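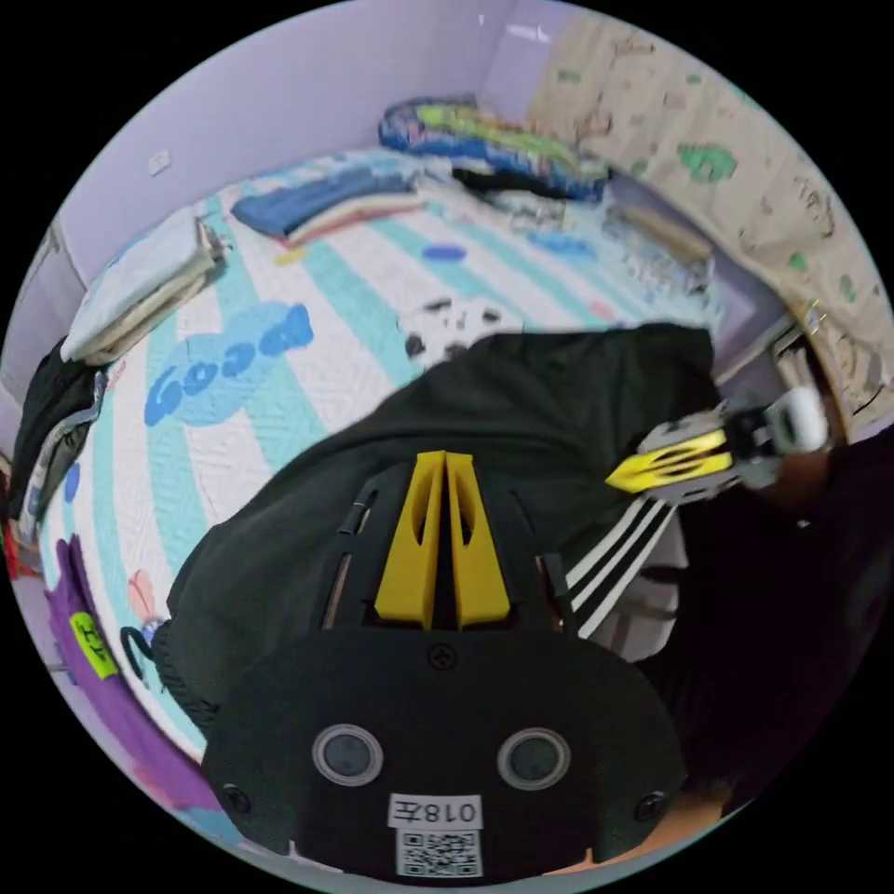
Dark jacket on a striped bed cover, waiting its turn.

2 min read

Search this site Type and press enter

Fold It on the Bed

By Bernice Eshun

I have folded clothes on a bed my whole life, and I think it is the best place for the job. A table is too narrow for pants. A couch has cushions that swallow socks. The bed is flat, and you need it back by night, so the work gets finished.

My rule is that piles start at the head and work stays near the foot. T-shirts get laid flat first. Jackets go last -- the sleeves never lie where you put them.

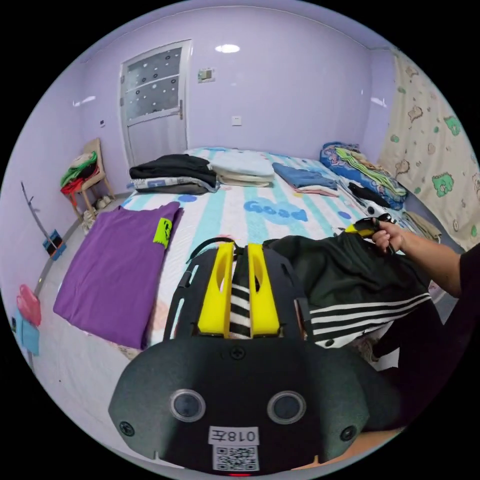 Track pants on the right, purple T-shirt on the left, piles at the head.

Track pants deserve more care than they get. Hold the waistband, line up the legs, and let the side stripes guide the fold. My sister in Andley rolls hers, and they come out of the drawer looking like rope.

Some people say clean clothes should go straight from the dryer to a hanger. I don't have the closet for that, and I doubt they do either.

Comments (2)

Tetsuya Furukawa
I use the ironing board. Saves my back.

Marjan Ghaffari
Rolling is fine for pants -- sorry, Bernice.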